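Home | Projects | Workshop | Archive | Contact

Grudeo Table Sorter: Project Report
Atel Workshop, student build group
2023-05-09

The goal was to have a single arm sort plastic tableware on a cloth-covered table. The work was done at the shared shop on evenings when the bench was free. Control code runs on a Daly board, with a fixed loop of 45 ms.

Rim grasps were chosen over full-width grasps. The gripper is small, and a bowl wall gives it a thin edge to close on.
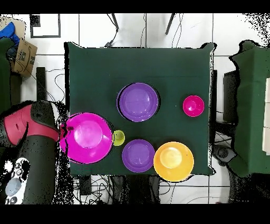 Items that touch each other remain the main source of error. The planner treats two rims in contact as one object — a known fault in the outline step. We logged 147 trials, and most of the failed ones were of this type. A depth check is planned for August.

3 comments | 12 shares

soradau: Did you try a matte cloth? Glare hurt my outlines.

benchrat: What gripper force on the thin rims?

kt_loop: Please post the trial log.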